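About Stelum

Reading time: 1 minute

Stelum supplies prepared Thai meals to food halls and works canteens. Eirlys Meredith started the firm with one kitchen and one dish, pork leg with rice.

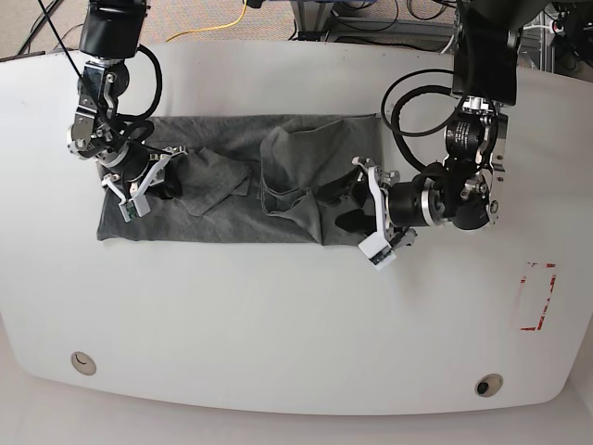
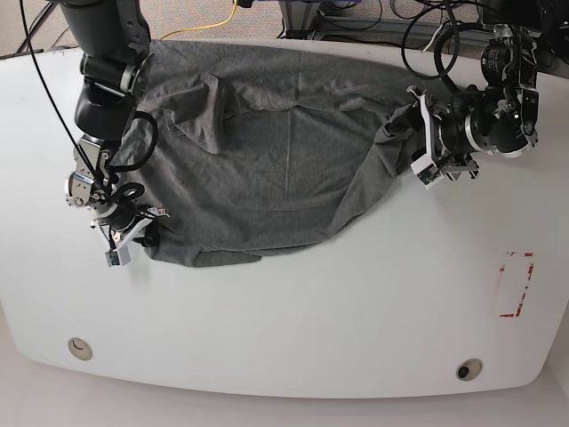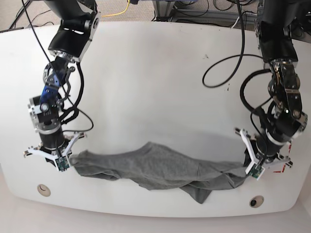 The kitchen at Tranau now produces around 800 portions a day from a list of 44 dishes. Rice is cooked on site - curry pastes come from Longo. Each tray is sealed, chilled and labelled with its batch number. Standing orders are reviewed every March. The minimum order is seven trays. Allergen sheets are sent with each delivery.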